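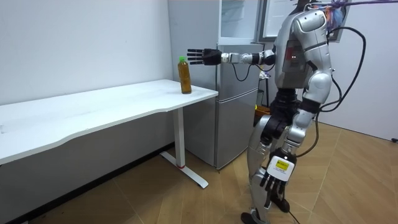
Home | Manuals | Skarora humanoid | Set-up | Bottle reach | Next

Part 4. Setting up the bottle reach

I wrote this part after doing the set-up far too many times at Korkitz, so forgive me if I go on a bit. You'll want the robot powered, standing, and through the joint check in Part 3 before you start.

1. Put the bottle near the front corner of the desk, cap on and tight. I like one with something colored in it (cold tea is great!) because the vision software has a miserable time with clear water.

2. Walk the robot up to the desk and stop it with one foot a little ahead of the other. Feet side by side will work too, but it sways more when the arm goes out.

3. Check the cables behind its back. They should hang in long, easy curves with nothing pinched or wrapped around a leg. Do the thin one under the forearm as well, and bend the elbow by hand to see that it has slack the whole way.

CAUTION: Arm power has to be OFF for that bend. Look at the pendant, then look again.

4. Turn arm power on and set the speed to 30 percent. Leave it there until you've had a full clean run.

5. Load program 862 and choose Hover. The arm comes up level and the hand opens flat, fingers straight, then stops just short of the bottle.

6. Look at the fingertips from the side. You want them at the height of the bottle's neck. If they're low, raise the wrist in small taps and save. If they're way off, go back and redo the shoulder zero, and don't try to fix it all at the wrist (I lost a whole afternoon in September doing exactly that).

7. Run Hover five more times. If the hand stops in the same spot each time, you can move on to Close in Part 5.

Note: Error 130 during Hover means the wrist cable has lost contact. Reseat the plug at the elbow end first. Akinyi Shirima keeps spare Costico plugs in the top drawer, so ask her before you order more.

CAUTION: Keep your own hands off the desk while the arm is live, even to straighten the bottle. Hit Pause, wait for the tone, then reach in.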